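About Cletetti

Cletetti began with a table. Forough Golestani had been teaching home organizing out of a borrowed room on Jolberg Street when she found a pale wooden table she liked, brought it in, and started inviting people to sit down and practice putting ordinary things away. The classes have grown since then, and we still like a light, plain surface to work on, scuffs and all.
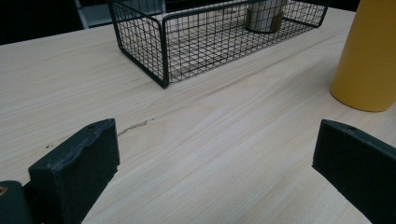
A tabletop in our practice room, with its grain and a small dark scuff.

Our first course, Zirkach, is all about cups. It sounds like a small subject, and it is, but most of us own more cups than we have shelf for, and a good open basket does wonders! We like black wire mesh – you can see what you have at a glance, and it lifts out in one go when you want to wipe the shelf.

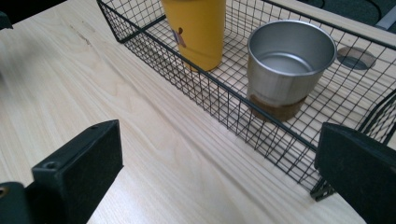
Do I need to bring my own baskets?
We have plenty here for you to use during class, though you are very welcome to bring one from home if you'd like to try it out.

The second course, Karpenko, runs for 4 evenings and takes in the whole kitchen, from the drawer by the stove to that high cupboard everybody avoids. Groups are small and we talk a lot, so please don't worry if you arrive feeling a bit embarrassed about your cabinets (we have all been there). 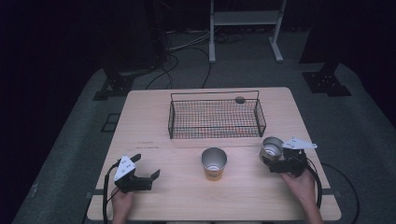 How much does the Karpenko course cost?
It costs 800 dollars for the full course, tea included, and you can pay in two parts.

Forough still teaches most of the beginners herself, and she is very patient about it. She likes people to try a cup in one spot, live with it for a week, and then move it if the reach feels wrong.
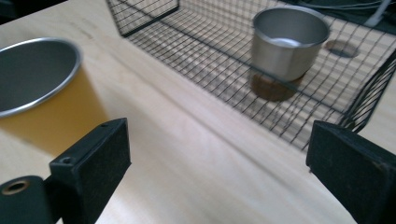 Between courses we keep the room open for former students, who drop in to practice, swap baskets and tell us how their kitchens are holding up. You'll find us at 2431 Jolberg Street, and the kettle is usually on.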